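Notes from the Pelupessy show, before I forget

Went back to Vudach to see the Pelupessy show a second time. Had 2 hours before my train and spent most of it on the floor of the back room, which the guard was fine with. Notes typed on the way home so forgive the mess.

First thing. The wall text is wrong, or lazy. It keeps saying "emptiness". The big gray canvases aren't empty, they're crowded, it's just that everything in them is nearly the same gray. Took me a good ten minutes in front of the long one by the door before the lower half started to separate. Then a kind of green came up. Then I lost it again when someone walked past in an orange coat. 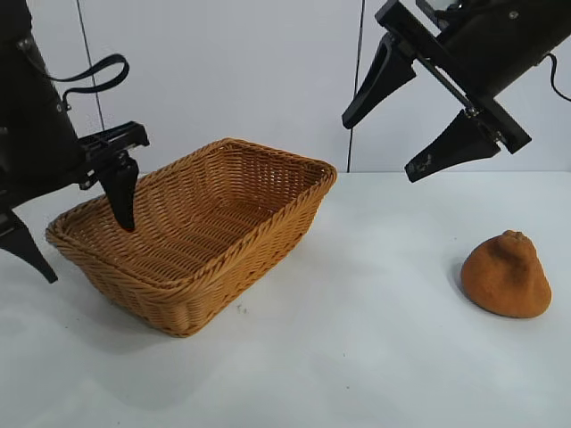
Second thing, the hang. Too tight. There are 12 paintings in the back room and they need a room each, or at least a wall. You get your eye tuned to one and the next is already nagging at you from the side. Imness had the same work a few years ago, in August, with the blinds half down and nothing else on, and I remember walking out a bit dizzy. Didn't get that here. Got a slight headache instead, might be the lights.

What I did get was the edges. She paints right round the side of the stretcher and the sides are wild. Pink, a horrible mustard, drips going the wrong way. So the gray is on top of all that. Every one of these quiet pictures was a loud picture at some point and she has left the evidence where you only see it if you stand flat against the wall like an idiot. Which I did.

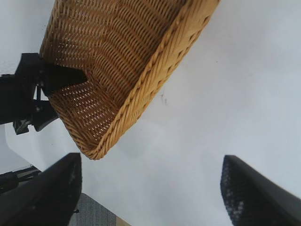 Shayne Partington
Painter and part-time art teacher
3 June 2021

Where was I. The catalog. It's 138 pages and the reproductions are hopeless, all the grays have gone blue. Buy it for the Pidar interview at the back, where she gets asked about Morandi and just talks about her kitchen for a page and a half. Great stuff. They printed 500 and the desk said no reprint, so.

One more. The little one on paper, by the fire exit, no title. Everybody walks straight past it. Charcoal rubbed nearly out and then one line put back in, hard, left to right. I think its the best thing there and I'd trade the whole back room for it.

Might go again before it closes. Will bring a sweater, they keep it freezing in there.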